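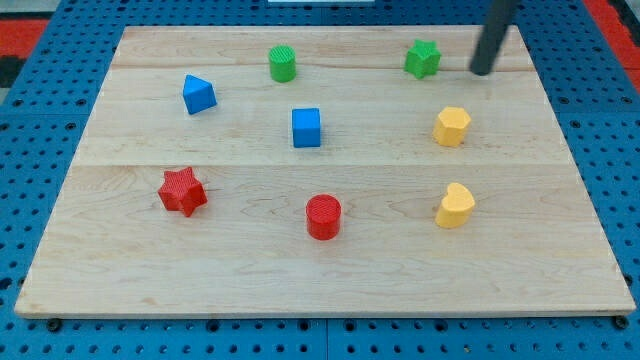

4. Pairing the Merketti headset with a second phone

The box says "instant pairing." Allow more time than that.

1. Turn Bluetooth off on the first phone. The headset will grab it again if you don't.
2. Hold the call button for 8 seconds, until the light blinks red and blue. Let go too early and you have only switched it off.
3. Pick Merketti from the list on the second phone.
4. Turn Bluetooth back on on the first phone and tap the headset name.

Note: "Multipoint" means calls from both phones. Music comes from one at a time, whatever the ad claims.

Caution: Don't update the firmware with the battery light on red. The app lets you try.

If pairing fails 3 times, clear the list and start over at step 1.

We use cookies to improve your visit. Accept | Settings

Related
Destora charging case: what the lights mean
Replacing ear tips
Vondbridge app: turning off voice prompts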